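Day two with the Flilico trial package and I have a few minutes before they need the desk back, so quick notes.

What you get: the software, 21 days of remote support, and a starter task set called Lei. The set is tabletop stuff, pick up, put away, that kind of thing. You bring your own humanoid. Price for the trial is 230 a day which, ouch, but Stukier wanted a full year up front.

Setup took most of the morning. The manual is bad. Really bad, page 12 sends you to a menu that isnt there. Support did pick up fast though, credit for that.

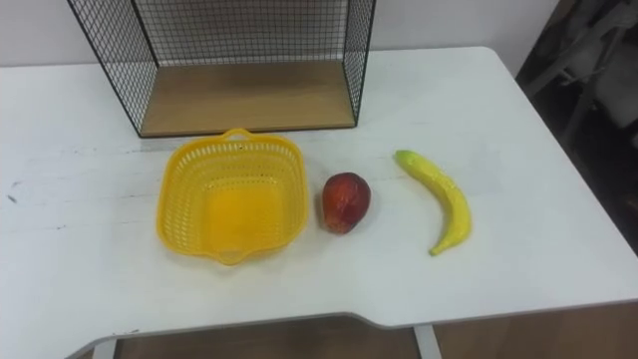

Shelf, basket, fruit. Lei tabletop set.

Liked: you can swap objects without redoing the whole task. Tell it what's what in the list, save, go. Also the logs are readable by normal people, big plus for me.

Didn't like: the task editor forgets your settings if you close the window. Did that twice. And no way to pause in the middle of a task, only stop and start over. For reaching into a shelf I want a pause, please. Stop button response felt fine to me, no numbers on that yet.

Floor space is another thing. Their sheet only talks about the desk, so plan for the rigging and the cables too, they go everwhere. 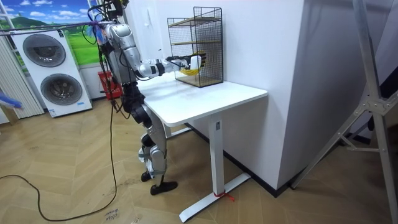

Prurside wrote in the comments that the pause button is in the next update, or so they were told back in March, and that they're still waiting for it. They also said to save the task under a new name before closing the window and the settings will stick.

Trying that tonight. Shelf tasks next, then I'll do a post on the billing, have 19 questions for them already.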